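Print | E-mail this entry

December, evening

Now I am in the new room since two weeks, and my hands still want to do the old job. Before, I packed the adapters and the power strips myself, 76 boxes in a good shift. Now the arms from Drikex do the picking, and I prepare the table for them and write down what they drop. My back is better. I miss the talking, because at the old bench we stood close and Anathi Ndlovu sang.

Zadent says that all 26 of us keep our contracts. I believe it for this winter. After that I do not know, and I did not want to ask in front of the others.

Today I worked alone with station 2. I put out the strip and the small plugs in a new order, as the sheet asks, and I waited for the program.
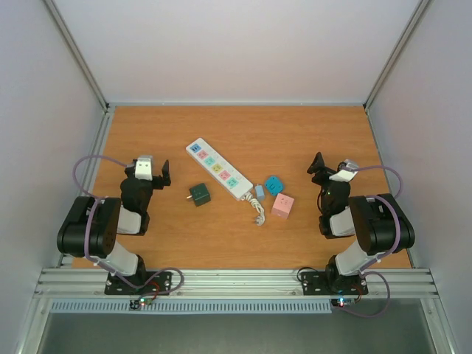
Wian Adams thinks I worry too much; he told me at the coffee machine that the arms need more care than we ever got, and that somebody must be paid for giving it. Maybe he is right. He also wants to take the course at Edport, and he asked me to come with him. I must answer before the holidays.

Print | E-mail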